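How to make a layered foam heart eraser for a whiteboard

Small whiteboards usually come with a pen and nothing to wipe it with, so people use a sleeve. A foam heart takes an evening to make, most of it waiting for glue, and uses offcuts. The method below is the one on the Gustov craft sheets, with a few changes to the gluing.

What you need

Craft foam sheet in black and white, 2 mm thick
One piece of thicker foam for the front, any colour
A piece of felt for the wiping side, if you want one
Foam glue or a contact adhesive marked safe for foam
Thin card for the template
A sharp craft knife, a cutting mat and small scissors
A pin
Two heavy books and some baking paper

Check the glue before you start. Some general-purpose glues eat into foam and leave a crater. Put a dot on an offcut and leave it for 60 minutes. If the foam is still flat, the glue is fine. We use Schwaiger foam glue, but the water-based sort from a school supplier holds well enough if you press it overnight.

Making the template

Fold the card in half and draw half a heart against the fold. Keep the lobes full and round and don't make the point too long, as a thin point bends over when you wipe. Cut it out with the card still folded so both sides match. A heart 60 mm across is a comfortable size for a child's hand. For a large wall board, go up by half as much again.

Cutting the layers

Lay the template on the thin foam and prick round the outline with the pin. Pen lines tend to show on the white. Cut two black hearts and one white with the scissors, turning the foam and keeping the scissors still.

The thick front piece needs the knife. Hold the blade upright and make several light passes. One heavy cut drags the foam and leaves a slope on the edge. Go carefully at the notch between the lobes. Cut down into it from each side and stop when the cuts meet.

Don't worry if the layers are slightly different sizes. They can be trimmed later.

Gluing

Work from the back: black, white, black, then the coloured front. Spread the glue thinly and keep it just short of the edge, where it would squeeze out and go hard. With contact adhesive, coat both faces and wait until they are tacky. You will only get one go at lining it up, so put the points together first and roll the rest down towards the lobes.

Sandwich the heart in baking paper and leave it under the books. Overnight is best, and 4 hours is the least you should give it. Once the glue has set, trim any layer that sticks out, using a new blade.

If you are adding felt, glue it to the back last. Felt picks up dry ink better than bare foam does, and you can peel it off and replace it when it gets black.

Using it

Try the finished heart on a corner of the board first. Hold it flat and wipe in one direction. Old ink that won't shift can be loosened by going over it with a fresh pen and wiping straight away. 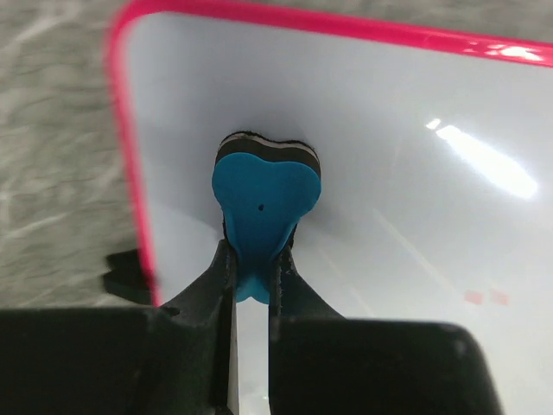
Blue heart with black and white layers at the back, against a pink-edged whiteboard.

Cleaning

Brush off loose ink over the bin. Wash the foam in lukewarm water with a drop of washing-up liquid, squeeze gently and dry it flat. Keep it off the radiator, as the layers can curl apart. If one does lift, work a little glue into the gap with a cocktail stick and put it back under the books.

Making a class set

Cut one template per table. For 32 hearts, do all the cutting one day and all the gluing the next.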